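Jumura (short story)

Jumura is a comic short story by Chibuzor Akinola, first published online in September and set in the fictional market town of Keltthorpe. It follows Isness, a cheerful accountant whose aunts are determined to see her married before the next family wedding, and it has become a firm favourite among readers of light romantic fiction.

Plot
Isness is happy in her flat above a bakery and has no plans to leave it. Her aunts, led by the tireless Aunt Jumura, draw up a list of suitable men and invite them to supper one by one. The suppers go wonderfully wrong. One guest falls asleep in his soup, another proposes to the wrong cousin, and the shy piano tuner Þorgeirsson turns up on the wrong night altogether, when Isness is alone and burning the rice. The long kitchen talk that follows is the heart of the story, and a real delight.

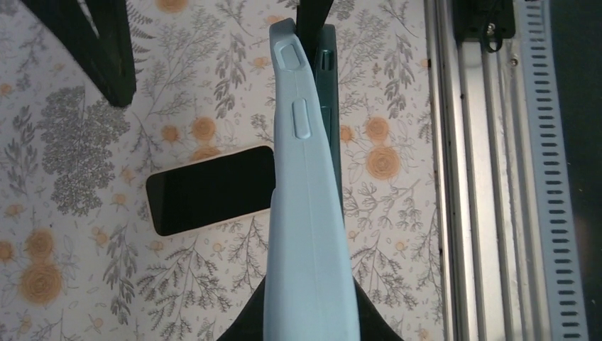

A light blue phone case, with a dark teal object behind it.

Style
Akinola tells much of the story through messages passed between the aunts, who misread each other at every turn. The dialogue is quick and very funny, but there is great tenderness in it too, above all in the scene where Aunt Jumura admits that she married in a hurry herself. Food runs through every chapter, and the descriptions of her pepper stew are glorious!
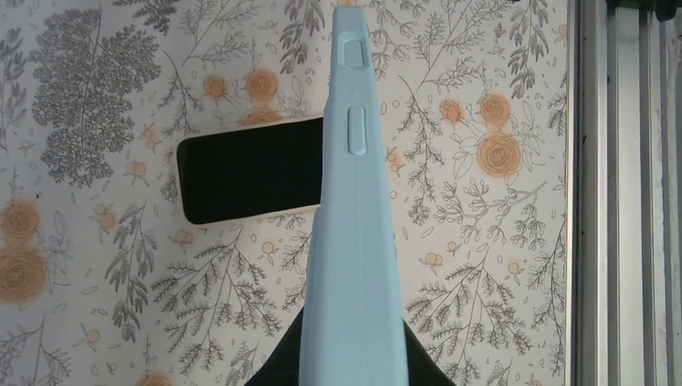 Button covers on the side of a light blue phone case.

Reception
The story drew 973 comments in its first month, many of them from readers with aunts of their own. A stage version by Shufen Liao opened on Sat 2 January in a hall with 200 seats. It kept the messages, which were read aloud from either side of the stage, and added a lively second supper scene.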